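Service charge on a Bradcombe flat — what's normal?

alell_303
Hello all, hoping for a bit of wisdom. We've been renting for years and have finally had an offer accepted on a two-bed flat in Bradcombe (still can't quite believe it!). The pack says the service charge is £142 a month and the ground rent £250 a year. Is that steep for a small block with no lift?

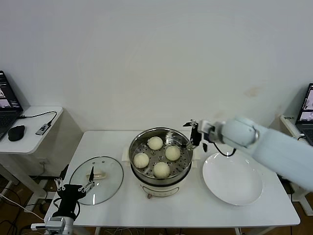

dafis
Sounds fair to me, lovely, and congratulations! Mine is more than that and we only get the stairs hoovered.

grutus
I'd disagree, I'm afraid. Ground rent of £250 is fine only if it stays put — have your solicitor check whether it doubles. Ours had a clause like that and it took until October to sort out.

alell_303
Oh dear, hadn't thought of that. Will ring them in the morning, thank you both so much.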